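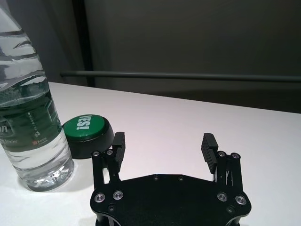
Drinking water in a plastic bottle.

Call for participants: The Working Day Drinks Diary

Ollidix is looking for adults who live or work in Cabral and are willing to write down what they drink during their working days. We are a small office for research on everyday habits, and the diary is our second project in the town. The first one was about lunch breaks and was finished in July.

We want to learn how people drink when they are busy. Many of us know very well how much coffee we take in the morning, but we cannot say when we had the last glass of water. People who drive, teach, stand behind a counter or work at night have their own habits, and these are not often written down by anybody. We would like to hear from them, and also from persons who sit in an office the whole day.

You do not need to change anything in the way you drink. Please do not drink more water to please us – a day with only two cups of tea is as useful to us as any other day.

What you will do

The diary takes four weeks. On each working day you fill in one page, on paper or on your phone, as you prefer. You write what you drank, at what time, where you were and from what it was drunk: a glass, a cup, a can, a bottle. If you left a part of it, please write this also. Most people in our small test needed a few minutes in the evening, and some of them liked better to make short notes during the day.

There are three meetings in our room in the Jullar building. At the first one you receive the diary and we go through one page together. At the second we look whether the questions are clear to you. The last meeting is a conversation in a small group, in which you may tell us what surprised you and what the diary did not ask. Each meeting lasts 40 minutes. Tea and coffee will be served, and tap water is in the jug by the door.
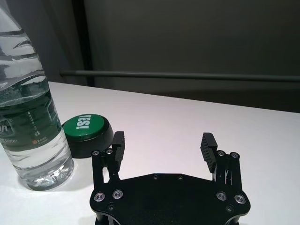
Who can take part

You can apply if you are 18 or older, work at least half of the week (paid or not paid), and can come to the meetings in Cabral. You should be able to read and write simple English, but mistakes in the diary are no problem at all. The meetings are held in English and we speak slowly.

We are sorry that we cannot accept persons whose doctor has told them to limit or to measure their drinking. The diary is not medical work and we have no nurse or doctor in the team. Two persons from one household may apply, but they must keep separate diaries and should not compare them before the last meeting.

We especially hope for people from outdoor jobs: gardening, road work, delivery, markets. In the lunch project we had too few of them, and the results were for this reason mostly about offices.

What you receive

For the full diary and the meetings we pay 295 dollars by bank transfer, after the last meeting. If you must stop earlier, you will be paid for the weeks you have completed. Bus tickets inside the town are paid back when you bring them with you. Every participant also gets a copy of the final report, which will be printed by Zollia and will be ready in spring.

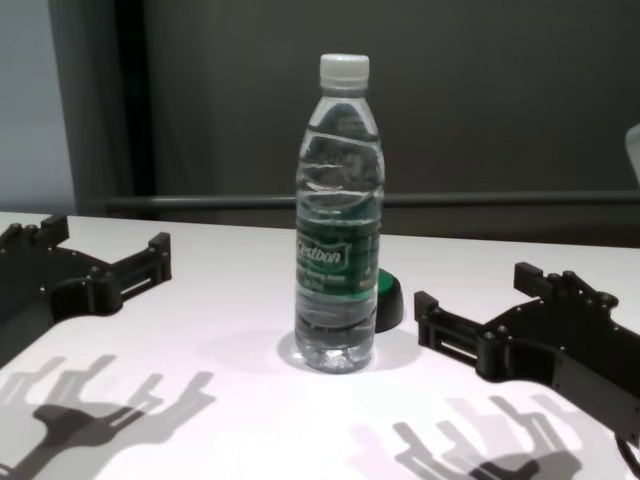

Your name will not be in the report. We keep the diaries under a number, and the list with names and numbers is stored in another place and destroyed when the report is printed. Your employer is not told that you take part, unless you tell it yourself. You can ask for your diary back at any time before the last meeting, and you do not have to give us a reason.

How to apply

Write to us with the contact form on the Ollidix page and choose "Drinks Diary" in the list. Please tell us your kind of work, your usual hours, and if you prefer paper or phone. A few lines are enough. You can also leave a letter in our mailbox in the Jullar building, ground floor, on the left side after the stairs. The last day for applications is 13 September 2025. We answer every letter, also when all places are taken. 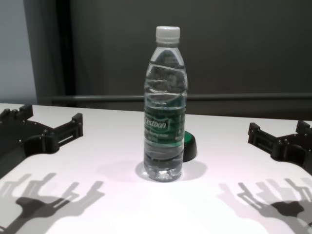

What should I do if I forget to fill in a day?

Leave the page empty and write "forgotten" at the top. Please do not fill it in later from memory, and continue with the next working day as usual.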